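Bottle Swap FAQ

I've run the Carngate homebrew bottle swap out of my garage for a few years now, and I get the same emails every September when everyone remembers summer's coming. So I've put the answers in one spot. Last tidied up Mon 2 March.

What is the bottle swap?

You bring me empties you don't want, I pass them on to people who brew. No money changes hands. I started it after I got sick of paying for new glass when half my street was chucking perfectly good bottles in the recycling (I could hear it going in, it was painful!). Last year 1,878 bottles came through, and I reckon I washed far too many of them myself.

Which bottles do you take?

Crown seal beer bottles are my favourite, the thick old ones especially. Swing-tops go out the door the minute they arrive. I don't take twist-tops because my capper hates them and so will yours, and please, no sauce bottles. I love a good tomato relish but you never get the smell out.

Do they need to be clean?

Rinsed, yes. Sterilised, no, whoever takes them will do that on brew day anyway. If there's mould in the bottom, have a go with hot water and a soak overnight, and if it's still there in the morning, put it in the recycling and move on with your life.

How do I get the labels off?

Bicarb soda and a bucket of hot water, and leave them alone for a few hours. Most paper labels slide straight off. The Bromano ones are stuck on with something unholy and I've given up, so my Bromano bottles just stay dressed. 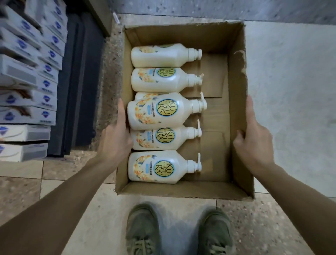
What should I pack them in?

Whatever box you've got, as long as you can get it from the car to the garage without losing the lot. Milk crates are great if you own one. Plain cardboard is fine too, and I'm not fussy about looks: a ragged top edge where a flap's been torn away never hurt a bottle. Just take it with a hand on each side, and if the bottom feels soggy, swap boxes before you load up. Newspaper between the bottles is a nice touch for longer drives.

How many can I take home?

Up to 100 at a time, which is plenty for a couple of batches. One bloke asked for 190 and I said come back in a fortnight.

Can you post them?

Sorry, no. Glass is heavy and I'm lazy. If you're out Brornis way, ask at the Higuchi brew shop, they usually have a few crates out the back.

When are you open?

Saturdays from 9 till lunch, side gate, mind the dog.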